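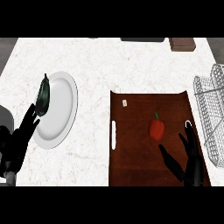

Wouldn't it be cheaper to buy one arm now and add the other when the first has paid for itself, a reader asked after the September issue. The question came up in several replies in slightly different words, and it is a fair one to put to anybody drafting an equipment request for the Drovgate line. The short answer is that we priced it that way first and dropped it. The longer answer takes up most of this item.

Drovgate is the produce handling project at the Culstead kitchen. The task is picking whole vegetables and placing them on plates and trays, with handoffs to washing at one end and cutting at the other. All of the work so far has been in simulation, on a marble counter with a plate, a tray and a dish rack, with one gripper on the eggplant at the plate and the other at the red pepper on the tray. No hardware has been ordered. The capital request is due before the budget closes, and what follows is the state of the draft as of Feb 13, 2023.

One arm or two

A single arm can do every pick in the task list. It cannot hold a tray steady and load it at once, so the one-arm layout needs a fixture for each tray type. Culstead uses more tray types than anyone had written down, and the kitchen changes them when the supplier changes. Fixtures were quoted per type, with a design charge each time. Once those went into the spreadsheet the saving on the arm was mostly gone, and what remained did not cover the second installation visit.

That second visit is the line people leave out. Adding an arm later means the cell is recertified, the guarding is moved, the floor plate is drilled again and the control cabinet is opened by someone who is licensed to open it. If the cabinet was sized for one arm it is replaced. Our draft therefore asks for two arms, one cabinet and one visit.

A site with a single tray type and no plans to change it should do the sum again. The result may well go the other way.

What simulation time bought us

The simulation work was charged to the planning budget, not to capital, and there was some argument about whether it belonged there. Roughly 500 hours have been booked to it. Most of that went into building the counter layout and the gripper models. A smaller share went into running the tasks, and the rest into rerunning them after the layout changed.

The main return was in reach. The first layout had been drawn from the existing work counter, with the arms mounted where there was free floor. In the model, the left arm could get to the near side of a plate without trouble but folded up badly at the far side. Moving the mounts on a drawing costs nothing. Moving them after the anchors are in is a contractor day, plus the lost shift.

The second return was in the gripper specification. We had started from a wide parallel gripper because it was in stock. Long, narrow fingers suit the vegetables better, and they take up less room next to tray handles and rack wires. They also bend more under load, so the payload in the request is stated at the fingertip and not at the flange. Check this on any quote you receive. Vendors differ in where they state it, and the difference decides whether a large eggplant is inside the rating.

What simulation did not buy us is any figure for damaged produce. The modeled vegetables do not bruise. They are also clean and very regular, and they stay where they are put. We have not used any simulated success rate in the payback calculation, and we suggest other sites leave theirs out as well. Finance will ask for one. The draft gives a range based on manual handling losses and says that it will be replaced after the acceptance trial.

The quotes

Famix and Camenzind were both asked to quote against the same task list. Famix quoted a complete cell: arms, grippers, cabinet, guarding, installation and training as a single price. Camenzind quoted line by line and left guarding and floor work to the site.

The line-by-line quote looks much lower on the first page. After our own maintenance group priced the excluded items, the two were close enough that price stopped being the deciding factor. The points that now separate them are these.

Spare fingers. Finger tips on food contact grippers are a consumable. Famix includes a set per arm and sells more in pairs. Camenzind sells them singly and publishes the drawing, so they could be machined locally, subject to material approval.

Washdown. Both arms are offered with a washdown cover. Only one of the quotes includes the cover in the payload figure. We have asked for the other to be restated.

Software. The Famix license is annual and is priced per arm. The Camenzind license is bought once, with paid updates. The annual fee has to sit in operating budget, and a site that gets capital approval without the matching operating line will find itself with a cell it cannot update.

Delivery. Camenzind holds its price for 30 days. Our approval cycle is longer than that, so the quote will have to be renewed at least once, and the draft carries an allowance for it.

Neither vendor would commit to the simulated task list as an acceptance test. Both will accept a physical test at Culstead using produce that we supply. The wording of that test is still open. Our preference is for whole vegetables in ordinary condition, straight from the delivery crate, with the trays that the kitchen is using that month.

Items that were missing from the first draft

The following were added after review. Sites working from the old template should check for them, as the template has not been corrected yet.

Compressed air, if the gripper uses it. The Culstead supply is at its limit during dishwashing, and a small dedicated compressor was added. It goes away if the electric gripper is chosen.

Counter surface. A pale polished stone looks good and cleans well, but glare under the kitchen lights is a problem for cameras. The draft allows for either a matte insert or diffused lighting over the cell. Lighting is cheaper. The insert is easier to get past the hygiene inspection.

Storage for trays and racks within reach. If a rack stands beside the tray, the guarding has to go around it, and the footprint grows on that side. Ours grew enough that one door now opens the wrong way – rehanging it is in the request under building works.

Operator hours during commissioning. These are real costs, and they were carried at zero.

Disposal of test produce. It is a small amount, but it has a contractor and an invoice.

Next steps

The restated payload figure is the only item holding up the comparison table. When it arrives, the table will be circulated with both quotes attached, and the request goes forward with one vendor named and the other kept as fallback. Simulation continues on the same layout in the meantime, mainly on two-arm tray loading, where the arms still wait for each other more than they should.

Sites that want the spreadsheet can request it through the usual equipment planning address. The fixture costs are on the second tab, and the formulas there assume a site already knows how many tray types it has.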